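**Towel Folders and Packers, Part-Time, Vieira Workroom**

Vieira cleans, folds and packs microfiber towels for car washes, gyms and small hotels. We are hiring two people for the folding tables, starting in April. The shift is 7:30 a.m. to 12:30 p.m.

Most of the work is done standing. You take a towel from the bin, check both sides for lint and stains, fold it to a rectangle with the edges lined up, and place it on the rack or in the carton.
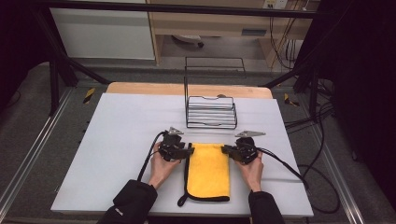
Our largest account is Miker, which orders 1,324 towels a month. They want each towel folded to the same size, with the hanging loop left where it can be reached. Lidska orders fewer but wants them packed in bundles with a paper band. You will be trained on both during your first week, and the fold for each customer is printed on a card at the table.

What you will do:

- Sort clean towels by color and size
- Fold to the customer's card
- Pull any towel with a torn binding or a missing loop
- Pack cartons, label them and move them to the shelf by the door
- Wipe down the table at the end of the shift

A full carton is 41 towels and is not heavy, but you will lift many of them.
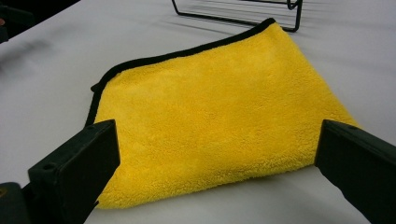 Do I need experience with laundry or packing?

None is required. We look at how evenly you fold and whether you can keep it up through a morning.

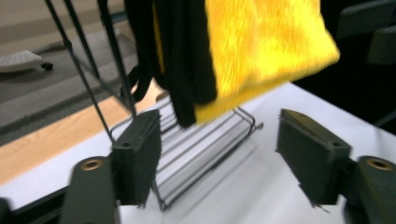

Applicants are asked to come in for a paid trial of two hours. Tuấn Lã runs the trial and will show you the Miker fold first, then let you work at your own pace. Plush towels are harder than flat ones. A fluffy yellow one hung up by the rack will end in a slanted lower edge if it is draped unevenly, and that has to be straightened before it can be packed. Bring closed shoes. Long hair should be tied back.

Pay is hourly, every two weeks. Gloves and aprons are supplied. There is parking behind the building and the 272 bus stops across the street.

To apply, call or stop by the front desk before noon and ask for Valquíria Camargo. Please leave your name, a phone number and the mornings you can work.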